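Teaching a robot to clear a table: notes for the Matside club evening
Hélder Teixeira

Slot is 22 minutes with questions. Skip slides 9 and 10 if we start late. Water before going up.

Slide 1 – Title

Say hello, say my name, say that the project is called Gelutow and that six students worked on it. Names are on the slide, don't read them out. Ask for a show of hands: who has built a robot for a competition before? If it's most of the room, go quickly through slide 2.

Slide 2 – What we were asked to do

The Rerkness round has a household category. Two arms, one table, trash on the table, a bin. The robot gets a fixed time to put the trash in the bin and leave everything else alone. You lose points for touching things that aren't trash. You lose a lot of points for knocking the bin over.

Last year our entry was written as a list of steps. Find cup, move above cup, close, lift, move to bin, open. It worked in our room and it failed at the venue, where the table was a different height and the light came from the other side. We spent most of that Saturday changing numbers in a file.

This year we wanted the robot to learn from people doing the job. So the work moved from writing steps to recording good examples.

Slide 3 – Recording

Explain the setup slowly, the rest of the talk depends on it. A student holds one gripper in each hand and does the task. The grippers record how the hands move and when the fingers open and close. The robot's own fingers have the same shape, so what a student can pick up, the robot should be able to pick up too.

For the trash task we put the bin on the table with the lid already open. Opening the lid is a separate task and we kept it separate all term. The paper cup is the thing to be thrown away. The beige container stays where it is, and the student has to work around it.
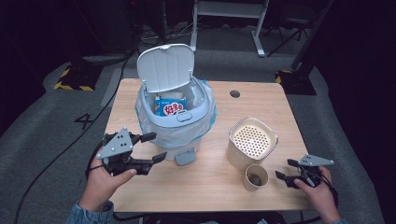
Martim Neves asked at the run-through why we didn't just drive the robot with a controller and record that. He said his group had done it that way and had no trouble matching the recording to the robot afterward, and he thinks we made extra work for ourselves.

My answer, keep it short: we had one robot and six students. With the hand-held grippers two people could record while somebody else had the robot in pieces. It's also faster, a person with the grippers in their hands does the cup in a few seconds. He's right about the matching. We lost most of two weeks to it and I'll come back to that on slide 6.

Slide 4 – The rules we ended up with

Our first recordings were bad. Everybody did the task their own way, some with the left hand, some with the right, some passing the cup across. The model tried to learn all of it and hovered over the table doing nothing.

Rules on the slide, go through them one at a time:

Start each recording with both grippers open and over the table.
The hand nearest the cup picks it up.
Come in from the side, fingers level, and close on the lower half of the cup.
Stop for one beat above the bin before letting go.
If you drop it, finish the attempt and mark it as a drop. Don't start over in the middle.

The last one caused the most argument. I wanted the drops thrown out. The students wanted to keep them and they won. We kept them in a separate folder, and later used some of them to teach the robot how to pick a cup up when it's lying down.

Pause here for a question if anyone has a hand up.

Slide 5 – Numbers

We set a target of 200 recordings for each task before we trained anything on it. By the end of term we had 3,323 across all the tasks. The big number sounds good but a lot of it is from October, before the rules, and we don't use those anymore. Say this clearly. Last time I gave this talk somebody wrote down the big number and left out the rest.

Slide 6 – What the gripper sees

There's a camera on each gripper as well as the one looking down from the head. The head view tells you where things are. The gripper view tells you whether you're lined up, and for grasping it did more for us than anything else we tried.

Go through the matching problem now. The camera has to sit at the same angle on the hand-held gripper and on the robot. Ours were off by a small amount, enough that the robot closed early every time. We went through the code first and found nothing wrong with it. The fix was a new mounting plate and a printed jig from Van Acker that holds everything square while you tighten the screws. Check it at the start of each session, and again if a gripper gets dropped.

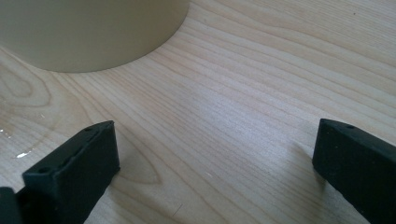
We also learned to move the objects between recordings. For the first weeks the students put the cup back in nearly the same place each time, because that's what your hand does. The robot learned the place and paid very little attention to the cup. When we shifted it to the other side it reached for bare table. After that, one student recorded and a second one reset the table, and the second one was told to be annoying about it.

Same with the container. Move it, turn it, put it near the bin, put it in front of the cup. Some recordings have to have it in the way, or the robot will never learn to go around.

Slide 7 – Video

Press play, don't talk over it. First clip is a good run. Second clip is the one where it lets go too soon and the cup lands on the rim. Let people laugh.

If the video doesn't load, describe the second clip and move on.

Slide 8 – What I'd tell another club

Start with one task. Write the rules down before the second session and tape them up where people record. Have a person whose only job is resetting. Keep sessions short – hands get tired holding two grippers, and tired recordings look fine until you train on them.

Tie down your cables. Ours run off the table and across the floor, and we trip on them.

Slides 9 and 10 – Training settings, budget

Only if there's time. The handout has both.

Slide 11 – Questions

Likely ones: which model (on the handout), how the students were picked (they signed up), can people borrow the grippers (yes, after the Rerkness round, talk to me at the break).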